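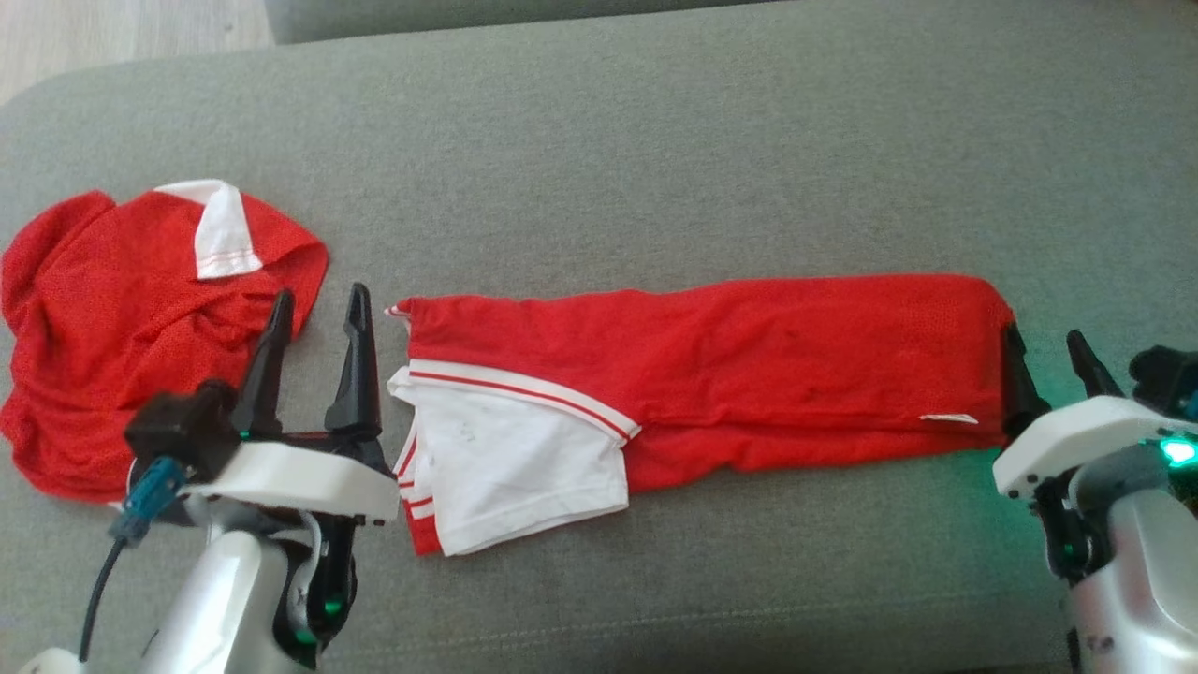

Red laundry on the grey sofa, Wednesday evening edition.

So April is when I finally go through the reds, and yes, they get their own load in this house, ever since the great pink towel episode (we still have those towels, they're fine, they're just pink now).

The long one is already down to a strip and I'm pretty pleased with it. The shirt is still a heap. Collars get me every time! I love a white collar on a red shirt, but it wants to stick out of whatever fold you try.

What works for me, mostly: button it, lay it face down, smooth the collar flat with your palm, then sleeves in, then up in thirds. Long things I fold lengthwise first and then roll, and they stand up in the drawer like little loaves.

I do it all on the sofa seat, by the way. The bed is too low for my back and the table always has mail on it.

26 pieces to go, and then the basket goes back upstairs until next week. If any of you have a collar trick, please tell me, I will try it tonight with tea in hand.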